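Print this page | E-mail this page

Final project report: Does it matter how you show a robot what to do?
Birkbridge, Sat 11 July

1. What I set out to check

The Bidero course notes say that anyone can teach a robot a simple job by showing it the job a few times. I had my doubts in November, when I picked this topic, and I still have most of them. The claim leaves out who is doing the showing, with what, and how many goes get thrown away.

I compared two ways of showing. In the first, you sit at the Tilahun desk and drive the arms by remote control, watching them on a screen. In the second there is no arm at all. You hold a gripper in each hand, do the job yourself, and the movements are saved for the robot to copy later. The job was the same both times: take one small item out of a full box and put it down on the board beside it.

2. What I recorded

I ended up with 342 usable demonstrations from both methods together. "Usable" is my own word and I should be strict about it. I threw out any run where the item was dropped or the saved file had a gap in it. I did not throw out clumsy runs, though other students told me I should. If only the tidy ones go in, I don't see what the robot is supposed to learn about a bad grip.

The desk was slow. A person new to it needed 22 minutes before they could pick up anything on purpose, and two people gave up on the thin packets altogether. You have no feeling in your fingers at the desk, so you squeeze too hard or not enough and find out afterwards.

3. Hand-held grippers

I expected these to win easily, and on speed they did. People understood them at once. My trouble is with what the speed hides. A person holding a gripper still moves like a person. They lean over, twist the wrist, and come in at angles that the real arm may not be able to reach. Some of my quickest demonstrations were useless for that reason, and I only found out when I tried to play them back.

The box made it worse. With a clear wall on every side you can see what you want, but the gripper has to come down over the rim to get it.
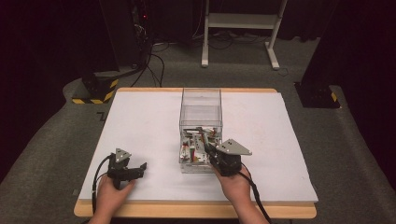
Reaching in from a corner is what most people settled on, and I let them, which was probably a mistake. By the second week nearly all my runs had the same approach in them. When the wanted item was near the opposite side, the trained robot went for the usual corner anyway and pushed at whatever it met there.

Cables were the other nuisance. People shape their movements to keep a lead out of the way without knowing they do it, and the robot copies that too. I have no good way of measuring how much this matters. I would not believe a report that said it didn't.

4. Results, such as they are

Trained on the desk runs, the robot was slow but rarely hit the box. Trained on the hand-held runs, it was faster and hit the box a lot. Mixing the two helped a bit. I ran the final test on 4 layouts only, so please don't quote me on "a bit".

The Closum software gives each training run a score, and the mixed set scored best. That score hardly matched what I saw on the table. I would mark it as a weakness of the whole project that I trusted it for as long as I did.

5. What I would change

Fix the starting position of the hands. Move the box between runs. Write down who made each demonstration, as I didn't for the first batch and can't now tell whether one person's habits are all over it.

Print this page | E-mail this page

Related reports
Setting up the Tilahun desk for left-handed users
Closum scores: what do they measure?
Sorting soft packets with one arm
Bidero course notes, corrections and comments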